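Racket Sports Coaching, Level 2
Unit 6: Draw formats and match scheduling in padel
Handout prepared by Sota Matsuda, Sinthorpe

6.1 Terms

Main draw: the set of pairs competing for the title once any preliminary rounds are complete.
Qualifying draw: a separate bracket whose winners fill places reserved in the main draw.
Seed: a pair placed in a fixed position according to ranking, so that the strongest pairs cannot meet in the early rounds.
Bye: a passage to the next round without a match.
Walkover: a win awarded when the opposing pair does not start the match.

6.2 Size of the draw

A single knockout draw works without byes only when the number of pairs is a power of two. A draw of 16 needs four rounds and 15 matches. If fewer pairs enter, the empty lines become byes and are given to the seeds in order of ranking. Byes are used in the first round only.

The Kutivel club tournament is our worked case. Its main draw has 16 lines: ten direct entries, five qualifiers and one wild card. The top two seeds go on lines 1 and 16. Seeds 3 and 4 are drawn by lot for lines 5 and 12.
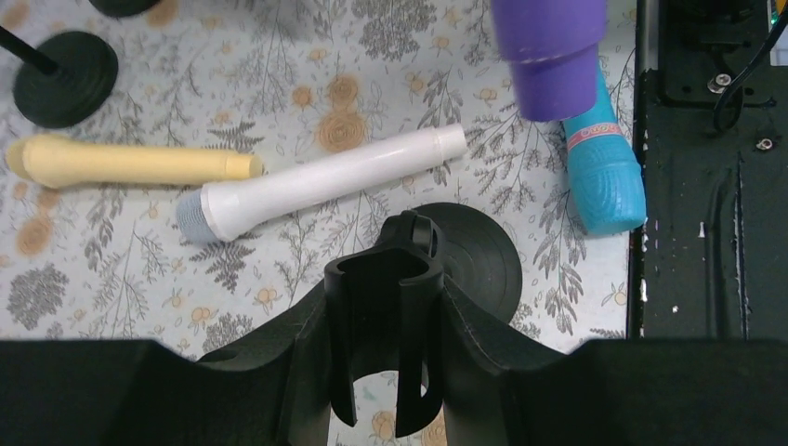 Reading time: 6 minutes

6.3 Placing the qualifiers

Qualifiers are drawn by lot into the lines left open after seeding. The draw should be made after the last qualifying match, so that no pair knows its main draw opponent while still playing to get in. Where the timetable does not allow this, the lines are marked Q1 to Q5 and a second lot decides which pair takes which line.

6.4 Court time

Allow 90 minutes for each match, including the warm-up. With two courts, the eight first-round matches take four slots, or six hours. A delay on one court is carried forward on that court only, unless the order of play says "followed by, court to be decided".

A pair should not be asked to play more than two matches in a day. In the Mangundap regional event the limit was broken when rain stopped play, and the semi-finals were moved to the next morning.

6.5 Exercise

Peltano has 13 entries and two courts. Draw up the bracket, mark the byes and write an order of play for the first round. State which seeds play on the first day. Bring your sheet to the September session.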